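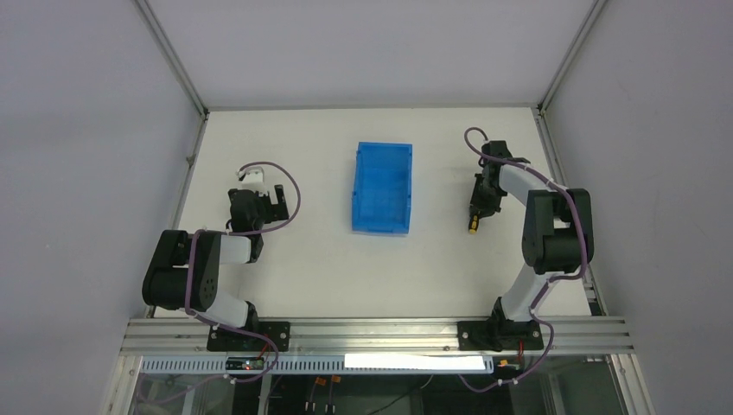 The work table with the blue tray.

Plenby Residents' Association
Minutes of the April meeting, Plundulthorpe Hall, Monday, 7.30 pm

Present: 33 members. Apologies were received from 4 members.

1. Minutes of the last meeting
These were read and accepted with one correction. Under item 5, "Clirnham Lane" should be "Clirnham Road".

2. Bus service
The reply from the bus company was read out. The evening bus to Clirnham will continue until the end of summer, but the company does not promise anything after that. Several members said that the last bus leaves too early for people who work late shifts. It was agreed to write again and to ask for a later departure on weekdays.

3. Footpath behind Gumede Bakery
The path is still under water after heavy rain. The council has inspected it and says that the drain belongs to the owner of the field. The owner says the opposite. The secretary will ask for a copy of the old drainage map.

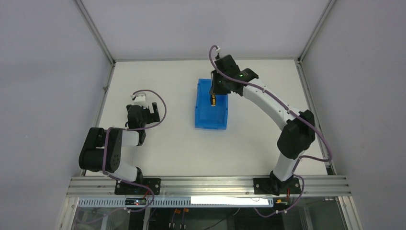

One member reminded the meeting that the path is used by school children in the morning – the other way goes along the main road, where there is no pavement. It was agreed to ask the council for a temporary sign.

4. Money
The balance stands at £208. The hall hire for spring is paid. A proposal to raise the yearly fee from £4 to £8 was discussed for a long time and was put to a vote. It was not carried. The fee stays the same.

5. Any other business
The street lamp at the corner of Plenby Close is broken again. It will be reported.

The meeting closed at 9.10 pm. The next meeting will be held in the same hall in June.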